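Ich bin ein großer Freund der offenen Kiste. Gemeint ist die flache, graue, oben offene Sorte, in die man hineinschaut und sofort weiß, was da ist – und was fehlt! Seit wir im Werkraum von Pomitine die Schubladenschränke abgeschafft haben, streite ich mich darüber mit Boris Georgiou, und ich streite gern.

Boris liebt Fächer. Jedes Klötzchen bekommt bei ihm sein Abteil, am besten mit Schildchen, und wer ein Teil zurücklegt, muss erst lesen lernen, wie Boris denkt. Das sieht freitags um 16 Uhr herrlich aus. Am Montagvormittag liegt dann alles auf dem Tisch, weil niemand die Geduld hat, beim Bauen nebenbei Bibliothekar zu spielen.

## Lob der losen Teile

In eine offene Kiste greift man einfach hinein. Ein Klotz liegt schräg, der nächste quer, zwei haben sich nebeneinandergeschoben, und trotzdem (oder gerade deshalb!) findet die Hand, was sie sucht. Azra Nikolovski hat mir einmal vorgehalten, das sei bloß Unordnung mit Rand. Ja, und was für ein wunderbarer Rand! Er hält zusammen, was zusammengehört, und lässt den Dingen innen ihre Freiheit.

Wichtig ist mir nur, dass die Kiste nicht voll wird. Eine Kiste, in der man wühlen muss, hat ihren Witz verloren, und dann gebe ich sogar Boris recht. Lieber wenige Teile mit viel Boden dazwischen. Und lieber zwei kräftige Farben als eine ganze Palette: Rot und Dunkelgrün etwa unterscheidet man in der Regel auf einen Blick, und wer damit Mühe hat, kommt über die Länge der Klötze ans Ziel.
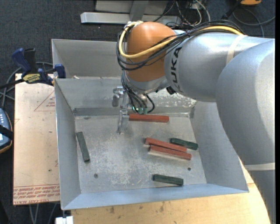 Beim Material bin ich ebenfalls parteiisch. Blech! Es klingt, wenn etwas hineinfällt, es lässt sich auswischen, und es verzeiht einem auch den achtlosen Wurf am Ende eines langen Tages. Lumturie Stan schwört auf Körbe, weil sie leiser sind – das lasse ich gelten, solange sie die Krümel selbst aus dem Geflecht pult.

Boris hat für Juli einen neuen Sortierschrank mit 44 Fächern vorgeschlagen. Ich werde dagegen stimmen, und zwar mit Vergnügen.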